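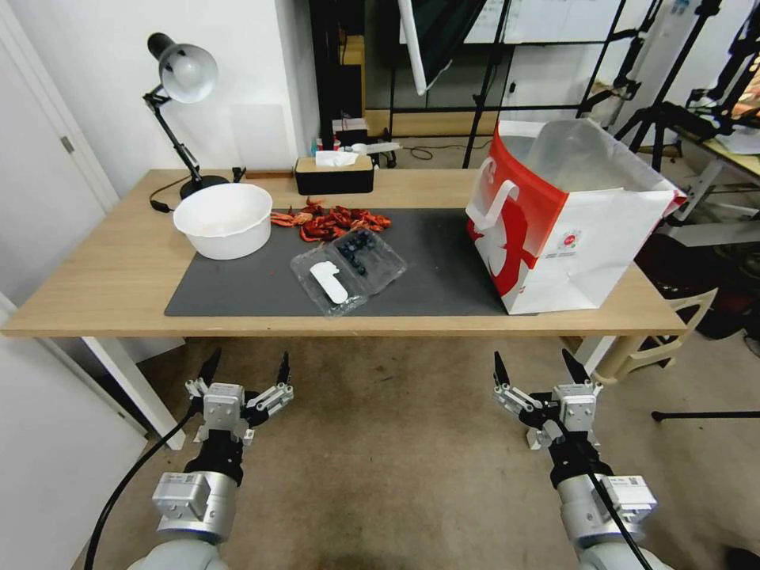 Thursday at Rieger: an afternoon with cell 2

I had signed up for the June open afternoon at Rieger on the strength of the word "biscuits" in the invitation. There were biscuits. There was also Gisela Heitmann, who looks after the two-armed cell at the back of the building and who had agreed to let a small party of us watch her look after it, provided we kept our bags off the floor and our opinions until the end.

I've been on factory tours where you walk behind a yellow line and are shown a great deal of stainless steel. Rieger is carpeted. The carpet is beige, or was when it was chosen, and it has the stains of a floor where people work. The cell has no fence: it is a pair of arms facing a light wooden table, with a dark grey mat on top and a selection of groceries on the mat. Dried chillies in a heap, blueberries in a clear plastic box, a white bowl, a desk lamp, a paper shopping bag big enough for a family. If you had taken the arms away you might have thought somebody had been called to the phone halfway through unpacking.

Gisela began with the table, and stayed with the table for longer than I had thought a table could bear. The arms work from its front edge, so everything is measured from there. If a cleaner leans on it, the arms don't know. They go on reaching for where the table used to be, "with great confidence", as she put it. She checks the gap at both front corners with a steel rule first thing every morning. The mat goes on after that, squared up to the edge by eye and then by thumb.

Grippers

Each arm ends in a gripper with two fingers that close in parallel, white metal linkages behind and black tips in front. The tips were what most of us had come for. Isla Kerslake, over from Clavby, had brought a notebook for the purpose and filled several pages.

The tips get wiped at the start of every shift with a damp cloth, then a dry one. Chilli dust is the enemy. It is fine and slightly oily, it gets everywhere, and sooner or later it gets in Gisela's eye, so there are gloves. Blueberries are easier on the machine and harder on the pride. Set the closing force for a chilli and you make jam. The blueberry setting is 25 per cent, arrived at by a long process of making jam.

After the wipe comes the open and close test. Both grippers are parked open just short of the front edge, then closed and opened again while she listens. I heard a click. She heard, apparently, a left linkage that would want a drop of oil by the end of the week. Finn Schwerdtfeger, who writes the software and was standing near the biscuits, said there was a graph for that. Gisela said she was sure there was.

Tips are swapped after 35 hours of running whether they look worn or not. She let Isla do one. It took Isla a good while and one screw, which was later found in the carpet with a magnet on a string. The magnet has its own hook on the wall, and I gathered it is not the first screw.

Cables

A black cable runs along each arm, and these fail more often than anything else in the building. The metal parts are built to last for years; the cable is asked to bend in the same place all day long and eventually declines. Gisela's advice was to leave more slack than looks tidy. Visitors from Trendow once sent her a photo of their own cell with every cable strapped down beautifully, and a month later they sent an email asking where she bought her spares.

Her check is low-tech. Run a gloved finger along the whole length with the power off, feel for a flat spot or a kink, and write the date on a bit of tape if you find one. A replacement takes her 32 minutes. Finn's record is up to her to disclose, and she did not.

Questions were at four. Someone asked whether the arms ever did the washing up. Someone else asked what happened to the blueberries, and Gisela looked at Finn.

Isla has asked for the name of the oil. The next open afternoon is in the autumn, and booking is by email to the front desk. Wear shoes you don't mind kneeling in.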